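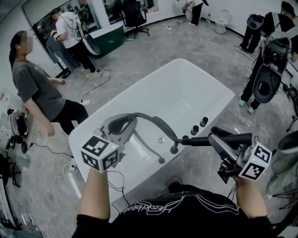 Photo: Beddoe

18/03/2021

3 min read

Search this blog

I have been reading the new heritage leaflet for Siltaneck, and I don't believe half of it. It tells us the first people on this stretch of coast "lived in harmony with the tides" and wanted for nothing. Did they? I've spent a February on that shore and wanted for most things.

The leaflet leans heavily on the Kadari shell heap, which was dug one August before the car park went in. The dig report is dull and I recommend it. It lists 3705 pieces of shell and bone, nearly all of it limpet. Limpets are what you eat when the better food has gone. They taste of rubber boot – I have tried them boiled and I have tried them roasted on a stone – and you need a great heap to make a supper.

Fish bones came to 113. The leaflet turns these into "a thriving fishing people", with a drawing of a man hauling in a net. No net was found, and no net weights. Hooks, yes, three of them, one broken.

Then there's the claim that they spent their winters inland at Drivelau, gathering hazelnuts. Hazelnuts are ripe in autumn. Burnt shells in a pit show that someone roasted nuts there once, perhaps for an afternoon. The report says the pit is around 27 paces from the old stream bed and leaves it at that, which seems wise to me.

I'd like to know how they kept food through to spring, and whether they dried it or smoked it. The report has half a page on a patch of scorched clay that might be a smoking hearth. The leaflet leaves it out.

Search
Type and press enter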